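Starkeo Studamano Teaching Station
Demonstration by hand guiding and by remote control, for single-arm work cells

Overview

The Studamano Teaching Station allows an operator to show a robot arm a task directly, without writing a motion program. The operator either moves the arm by hand or drives it from the Butitz hand controller at a separate desk. The station records each demonstration together with the wrist view, the gripper opening and the position of every joint. The records may then be replayed, edited or exported as training material for a learned controller.

The product is intended for training departments, technical colleges and production engineering groups that need repeatable demonstrations from more than one operator. It is supplied as a complete station or as an upgrade to an existing Starkeo arm.

Methods of demonstration

Hand guiding. The operator presses the enabling switch on the wrist collar and leads the arm through the task. Resistance is set separately for travel and for close work. Releasing the switch holds the arm in place and marks a pause in the record. Paused sections are removed on export unless the operator elects to keep them.

Remote control. The operator holds the Butitz controller and the arm follows the movement of the hand. Motion may be scaled down for fine placement. A clutch button disconnects the controller so that the operator can return to a comfortable posture and continue. Finger opening is set by the trigger and is proportional throughout its travel.

Both methods write to the same file format. A task may be started by hand guiding and finished by remote control - the change is recorded in the event log, and no conversion is required.

Simulated rehearsal

Each station includes one license for Tsegaye, the rehearsal software. Tsegaye presents a simulated arm and parallel-jaw gripper, driven by the same controller used with the physical arm. Operators can practice the approach, grasp and release before they are given time on the equipment. The wrist view in Tsegaye follows the gripper as it moves, and surface colors and floor patterns can be changed between sessions so that demonstrations do not all share one background. 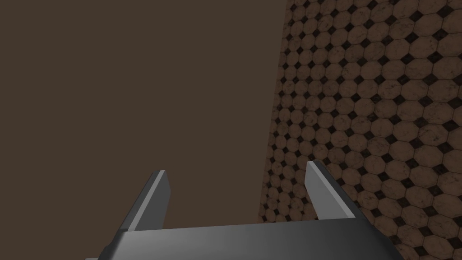

Rehearsal sessions are stored apart from physical sessions and carry a permanent label. They can be combined with physical records at export, but the label is retained in every case. Supervisors may set a minimum number of accepted rehearsals before an operator account is cleared for the arm. The factory setting is seven.

Review and acceptance

A demonstration is not added to the task library until it has been accepted by a user with reviewer rights. The reviewer may trim the start and end, mark a grasp as failed, or return the record with a note. Failed grasps are kept by default, as many customers use them in training.

"We ask reviewers to watch the first few demonstrations from each new operator at full length," said Chaltu Mamo, product manager for teaching equipment at Starkeo. "Habits formed in the first session tend to appear in every record afterward."

Specifications

Arms supported per station: 1
Operator accounts: 600
Demonstration methods: hand guiding, remote control, simulated rehearsal
Controller: Butitz, wired, right- or left-handed
Gripper type: parallel-jaw, two-finger
Wrist collar mass: 262 g
Recorded channels: joint position, finger opening, wrist view, operator events
Warranty: 3 years, parts and labor

Supplied with the station

Wrist collar with enabling switch
Butitz controller and desk cradle
Recording unit with power cord
Tsegaye license, one seat
Operator manual and reviewer manual, printed

Additional Tsegaye seats are ordered separately. The arm, gripper and mounting table are not included with the upgrade version.

Installation and safety

Installation must be carried out by a qualified technician. The enabling switch does not replace the emergency stop of the arm, and a separate stop must be within reach of the operator at the remote desk. Customers are responsible for the risk assessment of the completed work cell.

Ordering

Orders and requests for quotation are handled by the Starkeo equipment desk. Please state the arm model, the version required and the number of Tsegaye seats.

Page last revised 18 March 2022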